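Session 4 – Handles, hinges and the inside of a cabinet

Home Repair for Beginners, February group. Notes by Jocelyn Vachon

Welcome back, everyone, and thank you for being so patient last time when we ran over. I promised I would write up the part on cabinets properly, as several of you were scribbling while holding a screwdriver and I could see it wasn't going well.

**Before you touch a screw**

Empty the shelf nearest the door you're working on. Lay an old towel on the bottom panel, or on the floor if the cabinet is a tall one, and put a small dish somewhere you won't kick it. Every screw that comes out goes straight into the dish. I lost a perfectly good hinge screw down a heating vent in my first apartment and had to drive across town for a match, and I still think about it.

Have a look at what you already own, too. Open the door, look for the screw heads, and try your screwdriver in one of them. It should sit snugly and not rock. If it rocks, go up a size before you turn anything.

**Handles**

Most bar handles are held by two screws that come through from the back of the door or drawer front. The number that matters when you buy a new one is the distance between the centers of those two screw holes, and it has nothing to do with how long the handle is overall. People measure end to end, buy something handsome, and get it home to find the holes don't line up. Measure center to center, write it on a scrap of paper, and take the paper to the store (your memory will change the number in the parking lot, mine always does).

Hold the handle up with both hands before you commit to it. Run your thumbs along the face and the ends. You'll be grabbing it many times a day, often with wet fingers, and a texture that looks nice in a catalog can be a nuisance to wipe clean – kitchens especially, where grease finds every little hollow.
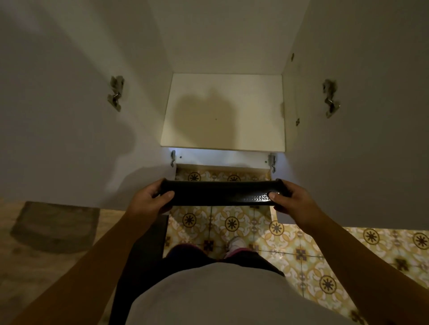

Mitra Zarei, who took this class with me last year and now comes along to help, likes to live with a handle for a day or two first, stuck on with painter's tape. It is a good habit and costs you nothing. Just don't pull on it!

When you fit the new one, start both screws by hand, a few turns each, and only then tighten them. If you tighten one fully, the second will fight you.

**Concealed hinges**

These are the metal ones that disappear when the door is shut. One part sits in the door, an arm reaches across, and a mounting plate is screwed to the side panel of the cabinet. On many of them you will find one screw that moves the door left or right and another that moves it in or out. Make a quarter turn, close the door, look, and open it again. It feels slow, and it saves you from the muddle of having moved everything at once.

If a door has to come off altogether, ask somebody to hold it. Start with the bottom hinge and leave the top for last, so the weight doesn't swing down on you.

**For next time**

- Measure one handle at home, center to center, and bring the number.
- Count 20 minutes for adjusting one crooked door. Stop when the time is up, even if it isn't perfect.
- Bring a hinge if you have a spare one in a drawer. Old and squeaky is fine.

I'll have the Hundavell and Disine samples on the side table so you can try the different screws, and the kettle will be on from 10.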